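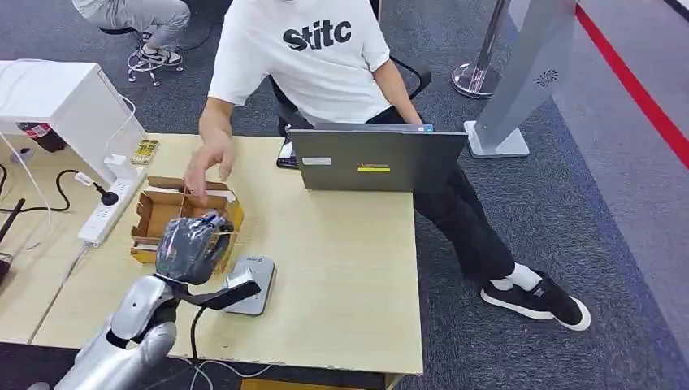
Desk and Floor FAQ
Shared workroom, Raltilano building

Who do I ask if my question isn't on this page?
Gøran Bråten, who wrote it. He sits by the window and would prefer that you read to the bottom first.

Which desk is mine?
Whichever one you got to. Desks are first come, first served, and a jacket left overnight does not count as getting there. The two by the door can be booked through Trarano, which will send you 5 emails confirming it.

What goes in the cardboard trays?
Small stuff that would otherwise roll away. Use the compartments. A tray with dividers in it and everything heaped in one corner is just a box with ambitions. If you need something out of a tray that somebody else is using, ask first, even if it's only one screw.

Can I leave my laptop open on the desk when I go to lunch?
Sure, it's your laptop. Put a label on the lid with your name on it. We own a great many gray ones, and in June two people went home with each other's and didn't notice until Tuesday.

What about the cables under the desks?
We know. Please don't add to them without unplugging something. If you find a white one that seems to lead nowhere, follow it all the way to the end before you pull. The last person who skipped that step took down the printer.

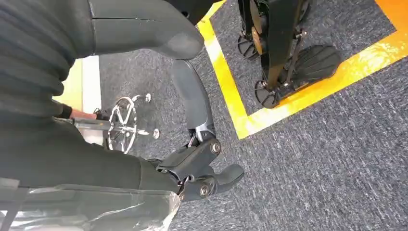 Chairs and stools are the one thing we ask everybody to put back where they found them. The carpet shows every dent, and it also grabs anything on small feet, so lift a stool when you move it and don't drag it. Look before you crawl around down there, too. A shiny spoked base spreads out wider than you expect, and at floor level there may be a hand near it, holding a metal rod and in no mood to be rolled over. Wheels wait for hands. That's the whole policy.

What does the tape on the carpet mean?
It marks floor that's already spoken for. Don't park your chair, your bag or your lunch inside it. If you want your own patch, ask Gøran for tape and write your name on a corner. Tape with no name on it comes up on Friday night.

My chair squeaks. Can I swap it?
You may swap it with any chair nobody is sitting in. Your new one will squeak by the end of the week. Real repairs go to Campbell, extension 276, and they do pick up if you let it ring.

Are shoes required?
Yes. Socks alone are fine at your desk and a mistake anywhere else, as you'll learn from the first dropped screw.

Who cleans up?
You do, your own desk, before you leave. Jallosham vacuums the open carpet but won't move anything to get at it, so whatever is on the floor at night will still be there in the morning with a clean border around it.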